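10/20/18, Saturday
Folding notes, bedroom at the Naidoo flat
Notebook 2, carries on from the shelf measurements

Came in to work on the knit tops for the Simider drawer plan. The drawer is 63 cm wide inside and it has to take all the long-sleeved things in one layer, standing on edge if possible. Shirts are done and written up already. Towels were written up in February and I don't want to go back to them.

Bed used as the folding surface again. The desk is too shallow for anything with sleeves, and the floor is bad for the knees. The bed gives enough room to open a top right out, but it is soft, so the piece sinks a little wherever you lean and the creases come back. Noted this last time too. Pressing down hard doesn't help. Smoothing outward with a flat hand, light pressure, does.

Left the pillows and cushions where they were at the head end, along with the bear in the blue party hat. They make a stop for the top edge of whatever is being folded. Orange cushion, patterned pillow, the beige ribbed one, the round pink one. If they start to slide down, push them back before opening the next piece.

Started with the red one as it is the biggest and shows every crease.

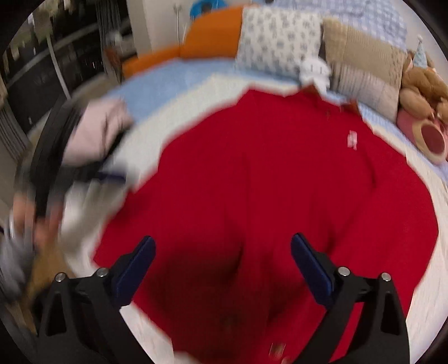 Red top, first round

Weight on the kitchen scale 398 g. That is heavy for a top and I expect it to be the worst case for the drawer.

Order I used:
Lay it open, neck toward the pillows.
Pull the hem straight first, then the sides.
Sleeves out to the sides, smooth from the shoulder to the cuff.
Fold one side in to the middle, sleeve with it.
Turn the sleeve back down along the body.
Same on the other side.
Bottom up by a third, then again.

The result was a block that stood up but leaned. It was thicker at one side, where the sleeve had doubled over itself. Opened it and started over. Second try was better after I turned the sleeve back at the elbow, with no roll in it. Block still too tall for the drawer front by the width of a finger.

The fabric drags on the bedding. When a sleeve is moved across the bed it takes the quilt with it, and then the quilt has to be straightened before the next fold. Lifting the sleeve clear and setting it down works. Slower, but you only do it once.

Cuffs

These get their own section because they caused most of the redoing. A ribbed cuff is thicker and springier than the sleeve above it. If it lands in the middle of the block it makes a lump, and if it lands right on a fold line the fold opens again by itself. Best place so far is flat against the body, just short of the bottom hem, with the ribs running up and down.

Take the sleeve by the cuff when moving it. Holding it higher up leaves the end hanging, and it turns over on the way. Held by the ribbing, the rest of the sleeve trails behind and can be laid down from the shoulder end. Give it a small shake before it touches the bed. Check that the cuff isn't half tucked inside itself.

I tried folding the cuffs up first as a separate step, the way the old Vamard leaflet shows it. Didn't like it. It adds bulk exactly where there is too much already, and the top comes out of the drawer with a hard line across each wrist. Crossed that step off our sheet.

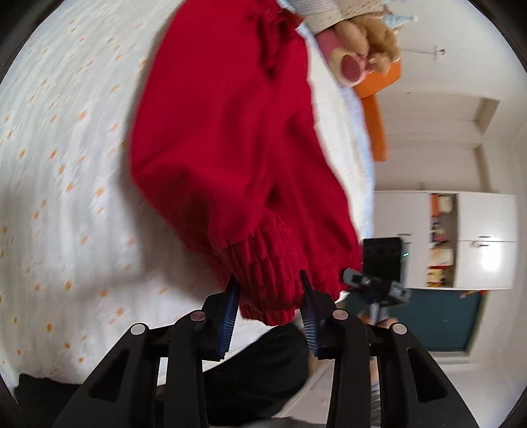 Should the sleeves be folded in before or after the sides of the body?

Together with the sides. Bring the side and its sleeve over in one movement, then turn the sleeve down along the body. Folding the sleeves in first leaves them loose underneath and they slip when the sides come over.

Red top, second round

Went back to it after a break with the lighter pieces. The light pink one took no time and isn't worth a paragraph. The gray one the same.

This time I put more care into the laying out and less into the folding. Neck up against the pillows, shoulders level, the body opened as wide as it would go. The hem is what gives it away if the top is lying crooked. Look along the seam just inside the edge. If the seam runs off at an angle, the whole piece is twisted, and no amount of tugging at the corners fixes it. Pick it up by the shoulders and lay it down again.

Deep folds gather beside the sleeves, where the fabric has nowhere to go. They can be chased out toward the side with the edge of the hand. The ones that come down from the neck can stay, they disappear in the last fold anyway.
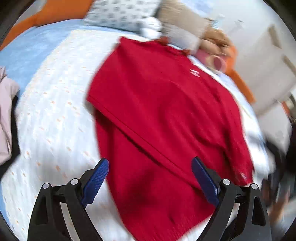

With the hem straight the side folds met in the middle and stayed there. Went to quarters at the end in place of thirds. That gave a lower, deeper block, it stood without leaning, and it cleared the drawer front. Tried it in the drawer next to a stack of the shirts and the drawer closed without catching.

So for heavy knits: quarters. For light knits: thirds are fine, keep as is. Need to change the Skesomeck chart, which has one line for all knits at the moment. It should be split into two. The print run was 4,000 and I don't want to think about the old copies today. A slip tucked inside the cover would do.

Other things noted

The quilt with the small orange flecks is a better surface than the bare sheet. More grip under the body of the garment, though more drag on the sleeves, see above. A towel laid over it might be a fair compromise. Not tried.

Red against white bedding makes it easy to see if the outline is square. With the beige pieces I was guessing at the edges. Fold those on the blue end of the bed.

Room light was enough all day, no lamp needed.

Lint: the red sheds. Lint roller is in the hall closet, second shelf, and it is nearly used up. Need refills.

To do

Repeat quarters with the hooded one. The hood will probably have to go down first, flat on the back, before the sides come in. Sketch it before folding.

Measure the finished block properly. I only held it against the drawer today — bring the metal ruler, the tape is useless on something this soft.

Leave one red block in the drawer for the week and check if the cuffs have pushed the fold open.

Ask about the loose runner on the Simider drawer. It sticks on the left when the drawer is full and I don't want that blamed on the folding.

Everything put back on the bed, quilt straightened, folded pieces in the top drawer on the right-hand side.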